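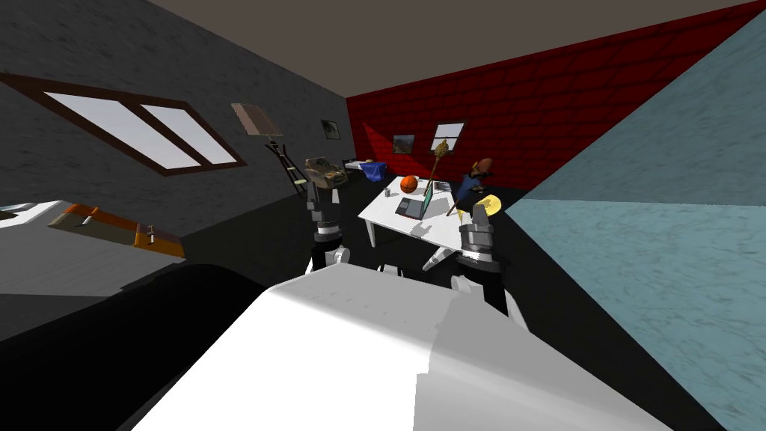

Figure 3. Rendered interior with a two-pane window in a dark brown frame, set in a dark gray wall.

4.2 Window orientation and afternoon glare

Participants in the Surkgate survey worked in rooms of similar floor area but with windows facing different directions. We sent the questionnaire to 400 office workers and followed 48 of them for six weeks in June and July. Each kept a short log of when they lowered the blinds and when they raised them again.

West-facing rooms had the longest periods with blinds down. Most people lowered them in the early afternoon and left them down until they went home, even on days when the sky clouded over. Holanda and Costello reported the same habit in the Stidano building — they called it "blind inertia" — and we keep their term. 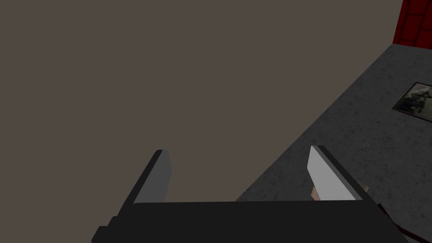
Figure 4. Close view from the rendered set, with dark gray surfaces.

Wall color had a smaller effect than we expected. Workers in rooms with dark walls complained more often of contrast between the window and the wall next to it, but they did not lower the blinds any earlier. Ó Dubhghaill found a stronger link in the Brosach study, where desks stood closer to the glass. Desk distance was not controlled in our sample, and 40 of the logs do not record it.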